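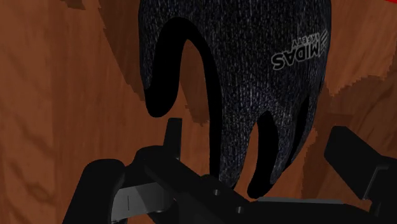 11/2/24
Por Kaj Briem

A célula de manipulação Kondia destina-se à recolha e deposição de artigos têxteis flexíveis, como luvas de trabalho em malha com dedos revestidos. O equipamento é fornecido pela Granum com pinça de dois dedos, controlador e ambiente de simulação, no qual cada tarefa é ensaiada antes da instalação.

A célula pode ser vista em funcionamento no dia aberto do centro de demonstração de Tarnard. A visita compreende 2 partes: a apresentação das tarefas em simulação e a operação da célula com artigos trazidos pelos visitantes – mediante indicação prévia do material e das dimensões. Cada sessão admite 14 participantes e é acompanhada por um técnico de aplicação.

Características principais
Carga máxima: 2 kg
Abertura da pinça: 300 mm
Referências de artigos incluídas na biblioteca: 33

O módulo Khúc, para superfícies de apoio em madeira ou metal, é opcional e encomendado em separado. Os pedidos de visita e de proposta devem ser dirigidos ao serviço comercial da Granum, com indicação da empresa e do número de participantes.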